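April 9, 2021

**Workshop notebook: tabletop kitchen set, continued**

The inventory begun in January was resumed this morning. The ledger now runs to 3,848 entries, of which 14 concern the kitchen set. Five of those entries had no storage location recorded and have been corrected.

The following points were settled:

- Items are to be entered by common name and color. Supplier codes from Segura remain in the second column and are not to be used on shelf labels.
- The strainer is to be listed as "strainer, oval, light green." The earlier entry, "colander, small," has been struck.
- The ketchup bottle is stored on its side in Bin 8. It does not stand reliably on the upper shelf.
- Play food and tableware are to be kept in separate bins. The orange slice had been filed with the plates and was difficult to locate.

The toaster oven occupies more of the table than the Trarari layout sheet allows. The sheet was drawn for a smaller appliance and should be revised before it is circulated again. Until then, the oven is to be placed first and the remaining pieces set out to its left. Colleagues should confirm that the glass door can be opened fully before placing any tableware near it.

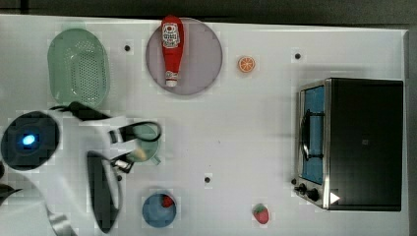

The plate requires the most room after the oven and should be positioned second. The small blue bowl can be moved freely and is best left until the end. Smaller pieces of food should be kept in the bowl, as two were misplaced during the previous inventory and one has not been recovered.

The white tabletop is to be retained. The patterned cover proposed by Odis was considered and declined on the grounds that pale items would be harder to find against it.

Outstanding: revised layout sheet; new labels for Bins 5 and 8; reply to Brellex concerning the replacement plates, quantity not yet confirmed.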